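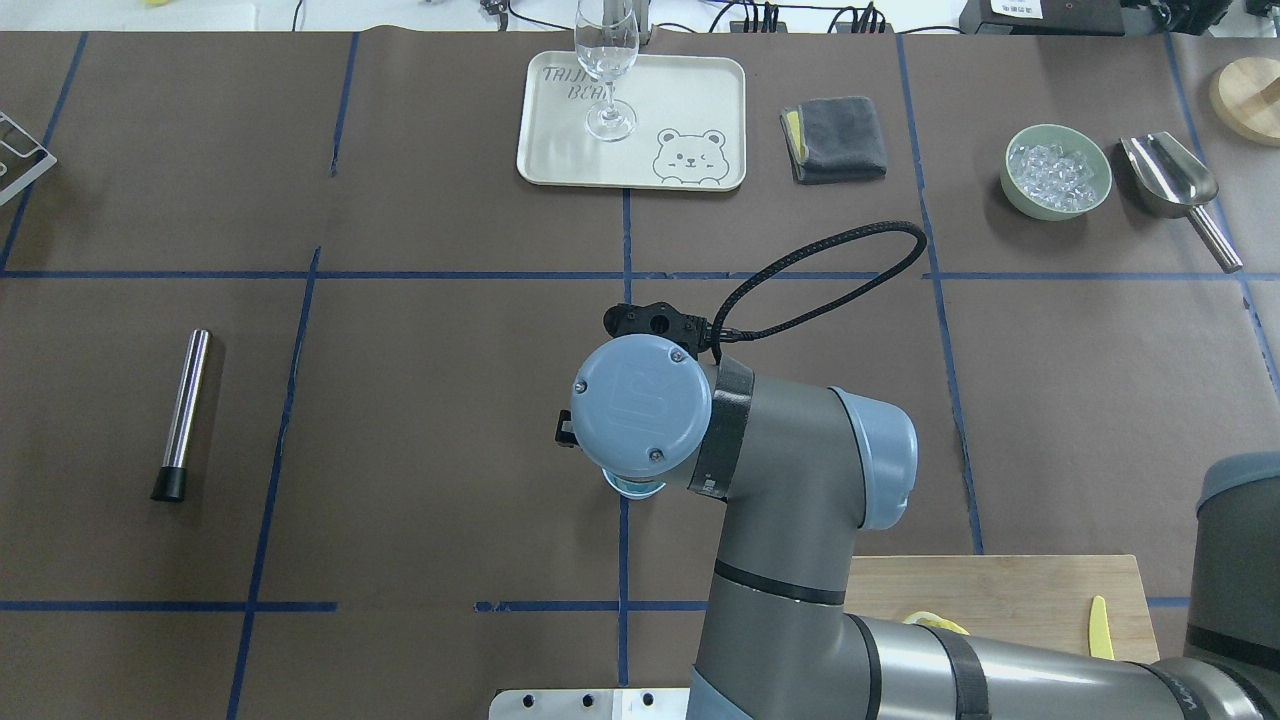
School of Hospitality and Food Service, Bar and Table Service, Level 2

Handout for Unit 5: Ice, glass and the tray
Tutor: Lavanya Thevar

Half of what gets repeated about serving drinks has never been tested by the people repeating it. Read these notes with that in mind, mine included.

The layout to work from: glass on the tray, cloth folded flat beside it, ice in its own bowl further over. Older manuals (McGrath is still on the library shelf) insist the ice must sit to the server's right. McGrath gives no reason, and I have never found one. If you are left-handed, turn it round. What does matter is that the cloth can be reached without passing your sleeve over the bowl of the glass.

The tray

A tray is for carrying. On the table it does one other thing, which is catch drips, and a small one with rounded corners and a cartoon bear on it does that as well as anything out of the Wulletti catalogue. The catalogue will tell you a plain tray looks more professional. Perhaps it does. Our training trays get dropped, so we don't buy the expensive ones.

Put a tall stemmed glass down before anything else, and stand it where the whole foot is on the flat. If it rocks, move it.

The glass

Hold by the stem. The usual explanation is that your hand warms the wine. Over the few seconds it takes to set a glass down I very much doubt this, and nobody in last year's group could taste a difference. Fingerprints are a better argument. They show on clear glass under any light and guests do notice them.

Ice

Should ice go in a wine glass at all? For a spritz, yes. For still wine, if the guest asks, yes, and keep your face straight. The claim that it "ruins" the wine is about dilution, and dilution takes time. In April we will put 12 cubes in a bowl, leave them on the bench and pour off the water at intervals. Bring a pen.

Use tongs or a scoop. Never scoop with the glass itself. On this one I agree with every manual: chipped glass in a bowl of clear ice is next to impossible to see, and the whole bowl has to go.

The cloth

Folded, dry, one per station. A dark cloth hides wine stains, which is why bars like them, and also why I don't trust them. Change it when it is damp, whatever colour it is.

Before the next session

Read the Kadari chapter on glassware, 800 words at most, and mark any instruction that comes without a reason. Obed Quansah has the spare copies. We start with those, then polishing.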